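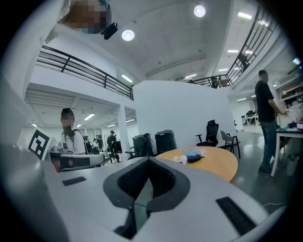 A mezzanine with black metal railings in an open-plan interior.

Reference > Buildings > Interior spaces > Mezzanine

Mezzanine

A mezzanine is a partial floor set between two main floors of a building, or between the floor and the ceiling of one tall room. It covers only part of the space beneath it and stays open along at least one side, so that people on the upper level can look out over the room and people below can look up and see them. The word came into English by way of French from the Italian mezzano, meaning middle, and it is still a very good description of where you find yourself when you stand on one.

Form and layout

Mezzanines come in a great many shapes, and builders have been fond of all of them at one time or another. The simplest is a plain platform across one end of a room, reached by a single flight of stairs. A wraparound mezzanine follows the walls along two or more sides and leaves the middle of the room open to its full height. This second kind is often called a gallery, although in older houses and churches that word has meanings of its own, and the two are mixed up quite happily in everyday speech.

The old Fitzgerald seed warehouse in Rarnotik is a much-loved case of the wraparound type. Its upper level was put in to hold 1128 labeled drawers, and the walkway, 70 feet along its longest side, was later kept when the building became a reading room. Visitors still like to climb up there first and choose a table from above - a habit the building seems to encourage.

Railings

Because one side is open, a mezzanine needs a guard along its edge, and this is usually the part of the structure that people notice first. Wood, glass panels and metal are all common. Metal railings are often painted black, which gives a crisp line against white walls and lets the eye pass through to the room beyond. The railing may combine horizontal bars with vertical posts. Horizontal bars have a calm, open look that many people enjoy, but they can also be climbed like a ladder by small children, and some local building rules limit their use for that reason. Anyone planning a new railing would do well to ask before falling in love with a design.

Lighting and color

Light has to be thought about twice in a room with a mezzanine, once for the tall part and once for the area tucked underneath. Ceiling fixtures serve the open space and the upper walkway together. Round lights and rectangular fluorescent panels may share the same ceiling, and a white ceiling with white walls helps spread their glow. The space under the platform generally wants lamps of its own, especially on winter afternoons, when it can feel a good deal dimmer than the rest of the room.

Uses

Offices, shops, libraries, workshops and homes all make use of mezzanines. In the Kalus market hall the upper level holds 14 small stalls, and at Fekport the town library keeps its local maps upstairs, with benches set back from the edge. Sound travels freely between the levels - pleasant at a concert, less so for anyone trying to read.

Related articles
Balcony
Gallery (architecture)
Guard rail
Loft
Open plan
Staircase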